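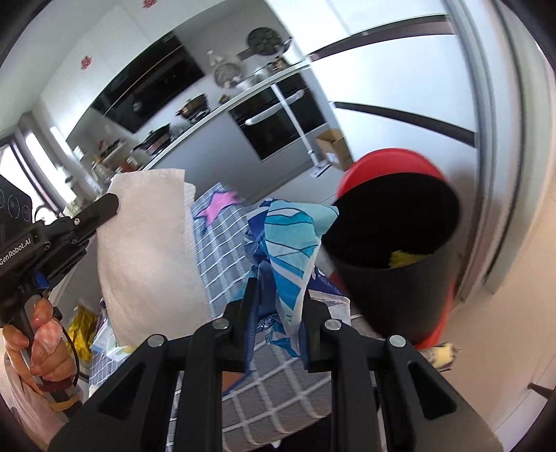
Brudwood Home Arm Kit

For building at home or in a shared workshop
Sold by Gritton. Kit price: $1,800. Deposit to reserve: $300, taken off the final bill.

The Brudwood is a tabletop robot arm that you put together yourself, over a couple of long weekends if you have a clear table and a patient household, or over a month of evenings if you're more like us. It has six joints, a parallel gripper at the end, and a base that clamps to a table or bench up to the thickness of an ordinary butcher block. You teach it by doing a job yourself with hand-held grippers and letting the software learn from what you recorded. There's no need to type in positions, and we've had people get a first useful motion out of it who had never written a line of code.

We should say right at the top that the hand-held grippers are not in the box. Plenty of our customers already have a pair, or share one with the other members of their workshop, and we didn't want to make everybody pay for something sitting on the next shelf over. The Brudwood software takes recordings in the common formats, and the help page has a list of what we've been able to try for ourselves. If yours isn't on it, write to us before you order and we'll happily look at a short sample recording for you.

What comes in the box

Base plate with two table clamps
Upper and lower arm sections, cut and drilled
Six joint motors, labeled by position
Derko wrist assembly with parallel gripper
Two pairs of finger pads, one firm and one soft
Eskildsen power supply with inline stop button
Motor control board and all cables
Screws, washers and thread locker, bagged by chapter
Two hex drivers
Printed build book

You will need a computer with a decent graphics card for the learning part (the requirements are listed at the bottom of this page), a table that doesn't wobble, and good light. A muffin tin for the screws is a wonderful thing to have on hand, though any handful of small bowls will do.

Building it

The build book goes chapter by chapter, and each chapter has its own bag of hardware, so please resist the urge to open them all on the first night. Chapters one through three are the base and the shoulder. These go quickly. Chapter four is the elbow, and it's the one we get the most mail about, mainly on account of the cable that has to pass through the joint before the cover goes on. We rewrote that chapter last winter and added a full-size drawing you can lay your parts on top of, and the mail has slowed down quite a bit.

The Derko wrist arrives already assembled and adjusted. You bolt it on with four screws, plug in one cable, and run the centering routine before you fit the finger pads. Start with the soft pads. They forgive a crooked approach, and most of what people want help with around the house is soft or light anyway: cups, dish towels, paper goods.

Cups make a fine first lesson, by the way. A paper one weighs next to nothing, it costs nothing to crush, and taking hold of it by the rim teaches you a lot about how square your approach needs to be. Try the same cup standing up and lying over on its side, and vary which way the mouth points.
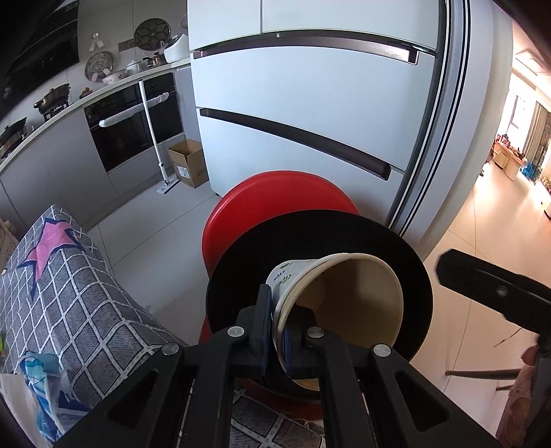

Keep those first recordings short. Reach, close, lift, set down, open, and stop. It's tempting to run through the whole after-dinner cleanup in one go, and we all did that in the beginning, but a long recording with a fumble in the middle is a real nuisance to sort out afterward. With short ones you simply throw the bad one away and do it again.

The software comes with a starter set of 3,063 recordings that we made ourselves, in our own homes and in the workshop, so your arm isn't starting from nothing. What it doesn't know is your table, your light, and your things. Your own recordings take care of that part. We like to do ours in a real working kitchen, with the pots out on the counter and the vacuum leaning where it always leans, and we'd encourage you to do the same. An arm that has only ever seen a bare bench tends to get confused the first time somebody leaves a box on the floor behind it.

Cloth

Now, cloth is its own subject, and it's the reason many of our customers buy the Brudwood in the first place. It never lies the same way twice. Our advice is to begin with one small plain cloth and the simplest possible pinch: come down over the middle, close the fingers, and raise it until it hangs free. Do that a good many times, from different sides and with the cloth bunched up differently on each try, before you go anywhere near folding. 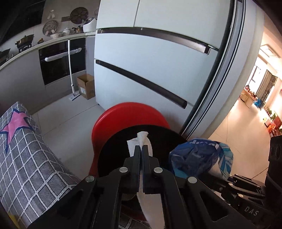

Go slower than feels natural when you lift. The software handles a slow hand much better than a fast one, and you can always speed up the playback on the arm later with the slider on the Motion page. Once plain cloth is going well, bring in something with a pattern. Stripes and bold bands are harder in some ways, as the learning has to sort out which lines are printed on and which are folds, and a few sessions with patterned fabric will make the arm steadier on everything else too.

After that you can work with a gripper in each hand, one on each piece. A single Brudwood can only play back one side of a two-handed recording, of course, but you choose which side in the software, so the time isn't wasted. Two arms can be linked with the Gritton sync cable (sold separately), and that pair will play back both. A flat cloth in the left gripper and a bunched one in the right is a nice place to start – it makes you pay attention to both hands, and you'll notice quickly if you're letting one of them drift.
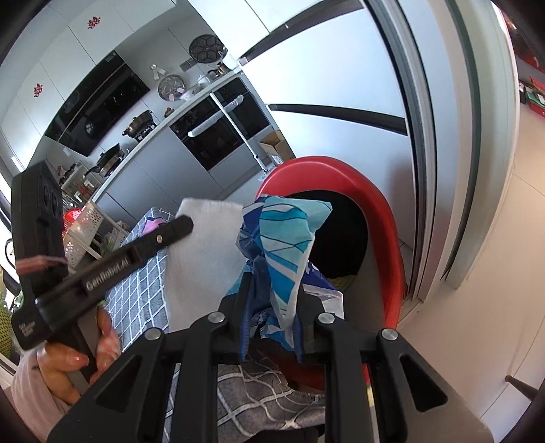
We built ours at the long table in our shared workshop and the two-handed part was the bit that took us longest. My left hand kept wandering off while I was watching the right. Chapter four was fine with the new drawing. What I would like to know is whether the soft pads can be washed, as ours have picked up a good deal of lint from all the dish towels and the grip isn't what it was in January.

Reply from Gritton: Yes, please do wash them! Slide the pads off the fingers, use warm water and a drop of dish soap, and let them dry overnight before they go back on. Don't use alcohol on the soft ones, it makes them stiff. The firm pads will take either. As for the wandering left hand, we have the same trouble, and the thing that helped us was recording left-hand-only sessions for an evening until it stopped feeling strange.

Safety

Fit the stop button on the Eskildsen supply where you can reach it without leaning across the arm, and keep it there. Unplug the supply before you change pads or tighten anything. The arm is strong enough to pinch a finger and to push a full glass off a table, so keep children and pets out of its reach while it's powered. Leave the hot side of the kitchen out of it altogether: no lit burners, no open oven, no knives.

Computer requirements

Windows or Linux, 16 GB of memory, a graphics card with 8 GB of its own memory, and one free USB port for each arm. Recordings take up more room than you'd think, so a spare drive is a good idea.

Shipping and returns

Kits go out in one carton. Unopened hardware bags can come back within 30 days for a full refund, and if a part is missing or the drilling is off, tell us the chapter number and we'll mail a replacement at no charge. Spare pads, cables and build books are on the Brudwood parts page.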